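## 2. Planning and Purchasing the Bin-Sorting Cell

Revision of 7 Jul 2023. Questions on part lists go to Shayne Pryor, Clarkaver Equipment Planning.

This section covers what to order before installation. Complete it before opening a purchase request. The Jusosine work order form has one line for each numbered step.

### 2.1 Fix the layout first

1. Choose the arm and confirm its reach over every bin, including the far corners.
2. Specify a slotted aluminum table. Arm base and posts bolt to the same table.
3. Allow for a backdrop, a crossbeam, and a power strip mounted within cable length of the arm.
4. List the bins. Three plastic bins in a row are enough for a first cell. 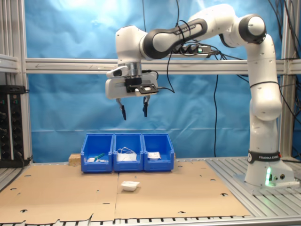 5. Budget for a replaceable surface covering. Cardboard is acceptable for trials and should be entered as a consumable.
6. Record the clear height between the open fingers and the bin rims. Enter it on the form in millimeters.

**Note:** The arm, its controller, and the gripper may be quoted separately. Check that all of them appear on the quotation. Merrick quotations put the camera mount under "Accessories."

### 2.2 Select fingers by item type

Thin, flexible packages decide the finger specification. Rigid cartons can be handled by most fingers and should not be used as the test item.

1. Collect 100 samples of the items to be sorted. Include creased ones.
2. Send them to the finger supplier with the item list.
3. Request a trial report. The acceptance level for this cell is 92 percent of picks completed without operator help.
4. Order 2 spare pairs of fingers with the first set.

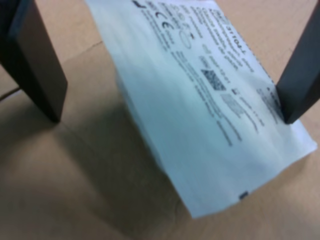
*Figure 2-2. Gripper fingers at a printed medical pouch.*

**Caution:** Pouches used in trials must not be returned to stock. Charge them to the trial budget.

If codes on the packages are to be read in the cell, quote the reader and its lighting as one item. Print contrast can differ between codes on the same package, so send the reader supplier actual samples.

### 2.3 Reserve and timing

- Hold $500 for cable ties, covering sheets, and bins.
- Sivbridge must receive the signed form by the end of November for delivery in the next budget year.
- Training is a separate line. Do not include it in the arm price.

Continue with Section 3, Receiving and Unpacking, when all lines on the form are filled in.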